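Sadbridge Allotment Society
Minutes of the ordinary meeting, 2021-05-15

1. Water supply
The meeting noted that the standpipe on the lower path had been repaired. Members are asked to close the tap fully after use.

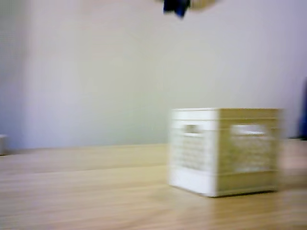 2. Seed potato order
The order placed with Zistus was received in full. Members who have yet to collect should do so before the next meeting. Orders will be handed out in white crates with handle openings near the top, of the kind shown, and crates must be returned to the hut. A charge of £3 will be made for each one not returned.

3. Rents
Rents have been received for 53 plots. The balance held stands at £700, from which £80 was approved for hedge cutting along Sampaio Lane.

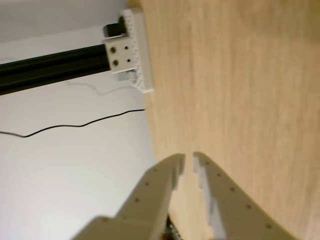
Two quotations for the cutting will be sought, and the work will not begin until August, when nesting has ended. Plot holders on that side are to keep the verge clear.

4. Any other business
A request to keep hens was deferred. The meeting closed at nine o'clock.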